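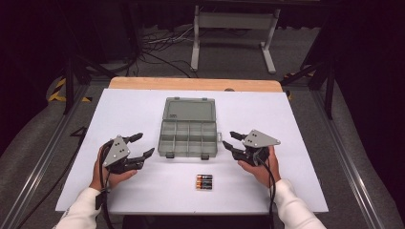 Handheld grippers on either side of an open organizer box, with four AA batteries on the board.

Handance passes 1,254 accepted demonstrations

The Handance collection at the Varmont site closed out April with 1,254 accepted demonstrations in the small-parts set. That number covers the battery task only. The cable and lid sets are counted separately and will be reported when the Moroz team has finished checking them.

For readers in other parts of Flandach who have not followed the project, Handance collects two-handed manipulation data without a robot arm in the loop. The person collecting holds a gripper in each hand and does the task at a table. The recordings are used to train a policy that will later run on a pair of arms with the same fingers. Collecting this way is quicker than teleoperation, and a new person can be useful on the first afternoon.

The battery task

The task sounds small. Four AA batteries lie on a white board in front of an organizer box. The collector picks them up and puts each one in its own compartment, then closes the lid and presses it until both latches catch. The box has two rows of four compartments, so half of them stay empty at the end of a take.

We chose it in the winter after looking at a longer list of tabletop jobs. A battery is rigid and cheap, and it rolls. The compartments leave little room for the fingers, so the approach angle matters. The lid needs one hand to steady the tray and the other to swing it over, and that gives us two-handed contact at the end of every take. The earlier block-sorting task had almost none. Most people did block sorting with one hand and let the other one hang in the air, and the model learned to do the same.

The box is gray and translucent, and the lid opens flat against the board. Several people asked for a box in a stronger color. We tried one in the pilot. The policy did fine with it and then did badly with anything else, so we went back to gray and have added other boxes to the plan for summer.

What changed during the month

Start positions. In the first part of the month most collectors set the batteries down side by side in a neat bundle parallel to the front of the board. It is the natural thing to do between takes and there is nothing wrong with it, but too many takes began that way. The side-by-side start is hard on the first grasp, with no gap for the inner finger, and we want it in the set. We also want loose starts, batteries at an angle, and one battery off by itself. The collection screen now gives a start card before each take. Please follow the card even when the layout on it looks awkward. If a battery rolls away while you are setting up, put it back where the card shows it and then begin.

Fill order. The card does not tell you which compartments to use. That is deliberate. During review we found that a few collectors always filled the back row from left to right. Use the front row too, and skip compartments now and then. Do not invent a pattern and stick to it.

Hand choice. Either gripper may pick up any battery. Passing a battery from one gripper to the other is allowed when you would do it anyway, for example when the battery is on the right and the free compartment is on the far left. Passing for its own sake makes the take longer and is harder to label.

Lid. A take ends when both latches are closed and both grippers are open and clear of the box. Some takes were stopped as soon as the lid went down. Those had to be cut. Wait until your hands are back at the ready position, fingers open, one gripper on each side of the box, and then press the pedal.

Rejected takes

The rule on rejections has not changed but it has been read in different ways, so it is worth stating again. A mistake is not a reason to throw out a take. If you drop a battery inside the board area, pick it up and carry on. If it goes in crooked and you nudge it flat, good. Recoveries are some of the most useful material we have, and the policy trained on clean takes alone had no idea what to do after its first slip.

Reject a take when:

a battery leaves the table
you touch a battery or the box with your fingers
a cable catches and pulls the gripper
someone else reaches over the board
the tracking light goes red for longer than a moment

The third one came up more than it should have. Each gripper has a black cable that hangs down past the wrist. Before you start, check that both cables have enough slack to reach the far side of the box. If the cable drags on the edge of the table you will feel a small tug near the end of a reach, and that tug is in the data whether or not you notice it. The sleeve clips from the old gloves fit these cables well. There is a bag of them in the top drawer at the Varmont bench.

In the last review pass, 23 takes were pulled after the fact for fingers touching the tray during the lid close. It happens when people are tired. The lid does not need much force if the pressure is near the latch, and it needs a lot if you push in the middle.

Session length

The cap is now 70 takes per person per session. It used to be open-ended, and the review scores show a clear drop late in long sessions: shorter reaches, fewer changes in fill order, more lids pushed shut in a hurry. Take a break whenever you want one. The session clock stops when you dock the grippers and it does not count against you.

If you reach the cap early, you can help with setup at another station or do review. Please do not log in under a second profile to keep going. The collector number is used when the set is split for training and testing, and mixing two people under one number, or one person under two, spoils the split.

Calibration

Run the short calibration at the start of each session and again after any break in which the grippers were put down. It takes less than a minute. Hold both grippers over the board, open and close twice, and wait for the tone. The plates on top must face up and be clear of sleeves and hair. Do not pick the grippers up by the plates. One plate was bent slightly in April, and a morning of takes had to be run through tracking a second time before we could use them.

If the fingers do not open all the way, stop and say so. Grit in the linkage has caused this twice. Wipe it with a dry cloth and leave the oil alone; oil gets onto the fingertips and from there onto the batteries.

First results

An early policy trained on part of the set has been run on the arms at Moroz. It places the first battery reliably from a loose start. From a tight bundle it often grabs two at once, lifts them, and then stalls. Third and fourth placements are weaker than the first two, and the team there thinks this is partly a matter of the policy losing track of which compartments are full. Through a gray tray wall a battery can be hard to make out from some angles.

Closing the lid went better than expected. The arms swing it over and press near one latch, then the other, much as people do. On a few runs one latch was left open and the policy did not go back to it. We have very few demonstrations of a latch that fails to catch on the first press, so start cards for the next block will include some takes that begin with the batteries already in place and one latch still open. These takes are short. They count toward the cap in the same way as full ones.

Next block

The next block keeps the same box and the same batteries and changes the position of the box on the board. It will be turned, shifted toward one side, or moved closer to the collector. Tape marks are not used for this, as the policy could pick up on them, so the card will show an outline and you place the box by eye. Close is good enough.

After that we move to a mixed set with a second box size and other small parts. The part list is still open. Suggestions are welcome through the Handance page on the Flandach intranet, especially from people who pack or sort small items as part of their regular work. Parts should be easy to replace, safe to drop, and small enough for the fingers to close on.

Review help is also needed. A reviewer watches takes at double speed, marks the moment of each grasp and release, and flags anything on the rejection list. You do not need to have collected before, though people who have tend to catch cable pulls sooner. Training is one hour at Varmont, starting at 2 p.m., and sign-up is on the same page.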